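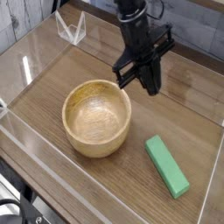

2 min read

Wooden bowl from Condby, the deep straight-sided one

Share (5) | Print | E-mail this

Quick one as I've got to be out by eight. Had this bowl since December and people keep asking, so.

Looks first. Pale honey colour, grain running round the outside in darker streaks, smooth rim that's slightly rounded over. Nice to pick up. The inside is lighter than the outside, only a faint grain, and it catches the light at the bottom. Photo's fair on the colour, I think. Shop page made it look much more orange.

Straight walls are the whole point for me. My old one (Bretura, sloped sides) threw salad all over the worktop every time I tossed anything. This one doesnt. Also good for bread rolls, keys, onions, whatever's lying about. It's deep, so small stuff does sink to the bottom and you end up rummaging.

Bad bits. No oil came with it and mine felt dry by week three. Rubbed some in, left overnight, fine. Don't soak it. Merle Te Moana left hers in the sink and got a hairline split down one side, Condby swapped it but took ages to reply. And it's not light. Wouldn't want it on a high shelf.

Smell: a bit woody for the first few days, gone now. Beetroot stained the bottom pink, scrubbed out with salt and half a lemon, mostly.

The mint green block on the table isn't part of it, doesn't come in the box. Nice colour next to the wood though.

Would I buy agian? Yes, but I'd wait for a sale. Bence Sárközi has the Horach one, which is thinner and cheaper, and for just fruit I'd go for that. For proper tossing and mixing, this.

Four out of five. Loses one for the missing oil and the slow e-mails. Will add a note if it cracks.

100 shares | 5 comments

Print this review | E-mail to a friend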